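Dulwood Ice Hockey: Season Ticket and Match Night FAQ

When do season tickets go on sale?

June, at noon, on the club website. Existing holders get 7 days to claim their old seats before we let anybody else sit in them. If you miss the window we will be sympathetic, but somebody else will have your seat.

How big is the rink?

Capacity is 1,138, including the standing terrace behind the away goal. It feels like more when Urio bring their drummer.

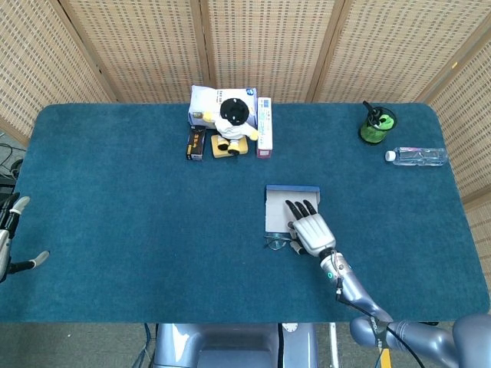
Under-fives get in free if they sit on a lap. The lap needs a ticket.

Where should I sit if I've never been before?

Block C, halfway up. You can see both goals and most of the fights. The front row looks tempting, but the glass is scratched and you'll spend the third period watching the back of our reserve goalie.

Is it cold?

It's an ice rink. Bring a coat, then another coat. Blankets are welcome; electric ones aren't, after last season.

Can I bring my own food?

Sandwiches and flasks, yes. Hot takeaways, no. The kiosk does chips, tea and a pie whose filling changes according to what turned up that week.

Do I get my money back if a match is called off?

If play hasn't started, your ticket moves to the new date. If we've finished the first period, the league counts it as a match seen, and so do we. Please don't shout at the box office about this. They didn't write the rule and they've heard all the jokes. 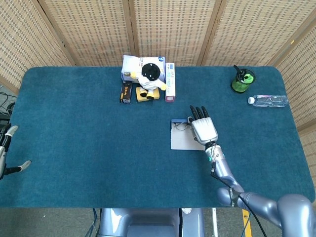 Is there parking?

There are 99 spaces. The sign at the gate says 100, and we've asked for it to be changed. Get there by six or use the Plarutix retail park, which is about ten minutes on foot and slightly longer after a defeat.

What is the Soso Cup, and is it on my season ticket?

It's the pre-season tournament, and no, it's separate. We have reached the final twice and would rather not go into it.

Can I keep a puck that comes over the glass?

Yes. Check your teeth first, then wave so the steward knows you're all right.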